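Home | News | Features | Reviews | Worship Tech | Subscribe

Features

Recording the congregation: how Stardale made a live worship album in a parish hall

11 August 2021

Most live worship records are made in large rooms with large budgets, and the congregation is added afterwards from a stock of crowd recordings. The Stardale album, Satesthorpe Evenings, was tracked in a parish hall with a low ceiling, and every voice on it was in the building at the time. The method is worth setting out, as other churches have asked how it was done.

The hall seats 124. It has a hard floor, plaster walls and a reverberation that flatters singing and blurs drums. The engineer, Fulgencio Magaña, spent the first visit in July walking the room with a handclap and a notebook. He found that the low notes built up along the back wall, and moved the band to the long side of the hall so that the bass amplifier faced the shorter distance.

The drum kit was the main difficulty. A kit played at normal volume in that hall reaches every microphone, including those meant for the congregation. The drummer used lighter sticks and smaller cymbals, and the snare was tuned lower than usual. Heavy curtains were hung behind the kit. The bass guitar was recorded directly, with the amplifier kept low for the players' benefit.

For the congregation, Magaña hung two pairs of microphones from the roof beams. One pair faced the front rows at a steep angle and picked up words clearly. The other was set further back and gave the size of the room. A common mistake, he says, is to place them too high.

"If you can't make out a consonant, you have recorded weather," he says. "I would take a bit of coughing over that."

The songs were chosen with the same problem in mind. Most sit between a low A and the D above the octave, a range that untrained singers can manage seated or standing. Two were dropped a tone after the rehearsal. The opening track, Morning Over Trodness, has a long held note in the chorus, and the arrangement thins to piano and voices at that point so the congregation carries it. Tempos were set by a click in the drummer's ear only. The singers at the front followed the drummer, and the congregation followed the singers, which puts the hall slightly behind the beat. This was left alone in the mix.

Editing was kept to joins between takes. Each song was sung twice, with a reading between, and the better take was used whole where possible. On the closing psalm the first half comes from one take and the second from the other - the join falls in an organ chord. No tuning correction was used on the hall microphones, though some was applied to one harmony part.

The mastering was done at Kettani, a small studio that handles mostly choral work. The level was kept lower than on a typical worship release, so that the spoken prayer before the sixth track did not have to be turned up against the music. The first pressing is 3,000 discs, and the songbook has chord charts and four-part vocal lines. 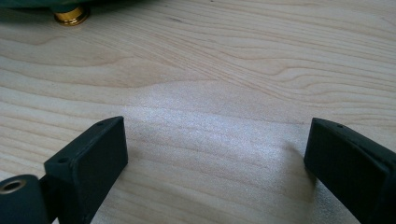

Can a church use the chord charts in a service if it has not bought the album?

The songbook is sold separately, so a church can buy that alone, but it should check that its own music licence covers copying the charts and showing the words on a screen.

Shares 2 | Contact the editor | Back to top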